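Unit 4 handout: choosing and setting up a random orbit sander

Read this before the shop session. Bring your own dust mask and ear protection.

**Pad size.** Most of our work is done with a 5-inch pad. The 6-inch Keogh covers a tabletop faster, but it is heavy on vertical faces and too wide for chair parts.

**Grit order.** Start at 80 only if the board has mill marks. Otherwise begin at 120, then go to 150 and 180. Skipping a grit leaves swirls that show up under stain.

**Speed.** Use a low setting for veneer and for sanding between coats. Run at full speed on bare hardwood. Set the pad on the work before you switch on, and let the weight of the tool do the cutting - leaning on it slows the pad and digs in at the edges.

**Dust.** Line up the holes in the disc with the holes in the pad. The Nerkska hose fits both shop sanders with the gray adapter. Empty the canister when it is half full.
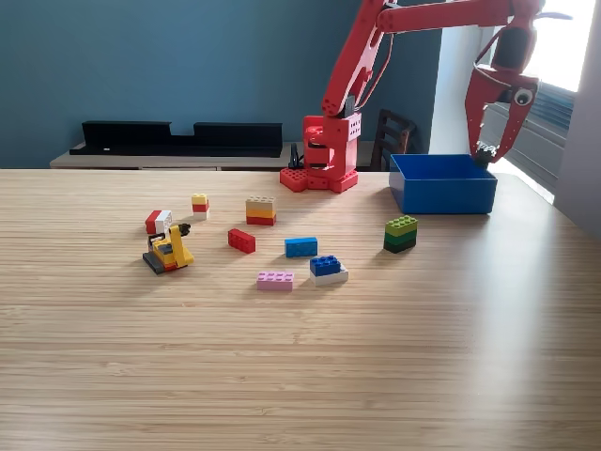
### Bench Practice

Sand the 300 mm maple sample through all three grits, 120 to 180. Pencil light lines across the face before each one and stop when they are gone. Write the grit on the back, wipe the face with a dry cloth, and check it under the side lamp. Discs are in drawer 33.

Reading for next time: Protstead shop manual, pages 163 to 170.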